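Backpack packing

Backpack packing is the arrangement of clothing, containers and small articles inside a bag carried on the shoulders. The term covers both the order in which items are loaded and the preparation of the items beforehand, such as folding, rolling and wrapping. It is usually treated separately from suitcase packing, as a backpack is loaded along its length and is carried upright.

Parts of the bag

Most day bags have one main compartment, a smaller front pocket and a padded back panel. The carry handle is sewn at the top, between the upper ends of the shoulder straps. Adjustment webbing hangs from the lower ends of the straps, and on some models further webbing crosses the front to draw the load in. Loose webbing is commonly tied off or tucked away before loading, as it catches in zips.

Loading position

A bag may be loaded standing or lying down. Standing loading suits top-opening bags and heavy, rigid contents. Lying loading suits bags with a long zip and is the usual choice for clothes. The bag is placed on a table with its opening towards the packer, and the articles still to be packed are kept to one side.

Order of loading

Heavy articles are placed close to the back panel at mid-height. Soft articles fill the base and the gaps. Bottles go upright in side pockets where these exist. Papers and packets are laid flat against the panel, and wrappers and used tissues are removed first. Telephones and keys are left until last.

Soft articles

Cloths, towels and socks may be folded, rolled or simply bunched. Rolling gives a firm shape and is preferred for narrow bags. In her handbook Packing by Hand (Favier, September edition), Fumiko Sasaki gives 200 g as the heaviest single cloth worth rolling, and advises folding anything above it. Bunched cloth takes up more room but is quickest to load and is often used as padding around a cup or bottle.
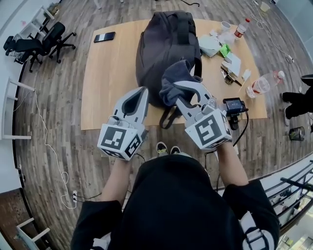

Black backpack and dark cloth.
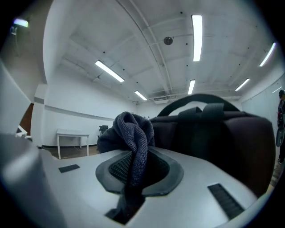

Capacity

Capacity is stated in litres and is measured with all pockets included, so the main compartment is smaller than the stated figure. The Sikcombe day bag, for instance, is sold as an 11-litre model with 4 pockets. A bag filled to its full capacity is difficult to close and puts strain on the zip ends. Makers differ on whether expandable sections should be counted; Jenow includes them and Shim does not.

See also: Folding; Luggage; Webbing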